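Home | Files | Issues | Wiki | About

# Clanaveo: annotated book blurbs for stance research

A corpus of 2563 back-cover blurbs, hand-tagged for evaluative wording!

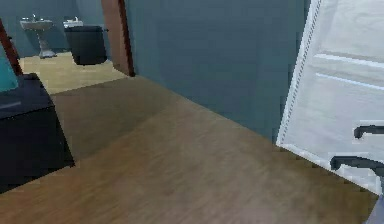

Clanaveo collects the short texts publishers print on the backs of books - linguistics textbooks, mostly, plus a good helping of popular science. Every blurb is tagged for attitude and for intensifiers ("truly essential", "quite simply the best"), and those intensifiers are a joy to search. Plain physical description gets its own tag, `neutral-desc`: a phrase like "a white door beside a blue-gray wall" carries no verdict, so it's marked that way and left alone. "A gorgeous white door" would get an attitude tag on the adjective.

## Files

- `blurbs.tsv` - one blurb per row, with genre
- `spans.tsv` - tagged spans with offsets
- `guide.md` - the tagging guide, 6 pages and well worth reading first

## Annotation

Two annotators tagged every blurb in Oltex, working separately, and then talked through the mismatches. Both sets of tags are kept, so you can study the disagreements too (please do!).

## Known gaps

Blurbs from Qiu have no genre label yet. Fikico reprints sometimes appear twice under different titles.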